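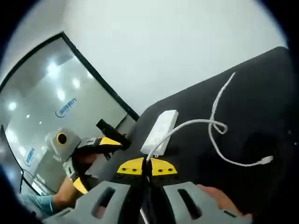
Was kostet eine Saison im Slalomsport, wenn man sie ernsthaft fährt? Mehr, als auf jeder Ausschreibung steht, und das meiste davon geht nicht fürs Nenngeld drauf.

Ich fahre jetzt die siebte Saison, immer noch denselben alten Kleinwagen, und im Dezember habe ich mir zum ersten Mal alle Belege auf den Küchentisch gekippt. Keine gute Idee so kurz vor Weihnachten! Allein für Reifen waren es 800 Euro, und da sind die zwei gebrauchten Sätze vom Teguh Govindasamy schon zum Freundschaftspreis drin. Dazu Sprit, Anhänger, Übernachtungen (Susen liegt nun mal 197 Kilometer von meiner Garage weg) und eine Antriebswelle, über die ich nicht reden möchte.

Trotzdem ärgert mich die Debatte, die gerade wieder durch die Foren geistert: Startgeld runter, dann kommt der Nachwuchs. Glaube ich nicht. In Susen standen letztes Jahr 66 Autos am Start, und die jungen Leute, die ich im Fahrerlager gefragt habe, jammerten über ganz andere Sachen — fehlende Trainingsplätze zum Beispiel, oder ein Reglement, das jeden Winter neu geschrieben wird. Wer im Herbst Felgen kauft, die im Frühjahr verboten sind, der kommt nicht wieder.

Also lasst bitte das Reglement mal drei Jahre in Ruhe. Und macht den Platz an ein paar Abenden mehr auf, gern auch für Leute ohne Lizenz. Ich stelle dafür sogar meine Pylonen zur Verfügung, die meisten stehen noch.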